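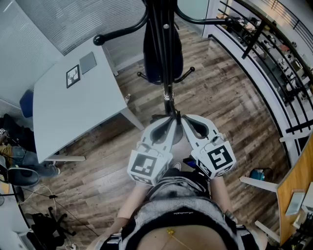 Do I need to know anything about robots to join the Plirklow build? None at all, you need two hands and some patience, we teach the rest your first evening.

OK so. Plirklow is a shared workshop build, a tidy-up arm for normal homes. Coats, bags, stuff that ends up on floors. We have the arm (mostly), we have the hand-held grippers, what we dont have is enough people. Looking for 4 more for May.

What you'd be doing
Gripper in hand, doing everyday jobs over and over. Grab the coat rack by the pole, shift it, put it back. Fold things. Again. Chest harness goes on over your clothes, straps adjust. Target for the month is 667 good takes between everybody, a bad take is fine, just say so out loud and start over.

Also bench work if you want it – printing finger parts, sticking on the rubber pads, replacing marker cubes when they get scuffed. They do get scuffed. Soldering is handy but only one of you needs it.

When
Evenings, 6:30 to 9. Two evenings a week is ideal, one is OK. Tell us if you can only do late.

Where
Upstairs at the Vokholm workshop, side door, buzzer marked Ovholm (old name, never changed). Stairs only, sorry, no elevator. Street parking is easier after 7.

Pay
$28 a session, paid end of month. Plus $100 if you stay through all of May. Coffee is free, food isnt, the Đoàn counter next door does soup until 8.

You should be
– 18 or over
– OK standing for an hour or so at a time, breaks whenever
– OK with your hands and forearms being recorded, and whatever you're wearing on top. Form to sign on day one
– able to show up when you said you would, this is the big one

Long sleeves that flop over the wrist are a pain, roll them up. Closed shoes please.

To apply
Short note thru the workshop contact page, put PLIRKLOW in the subject. Which evenings, left or right handed, anything you've built or fixed (a shelf counts). No resume. We read them as they come in and will stop when the spots are filled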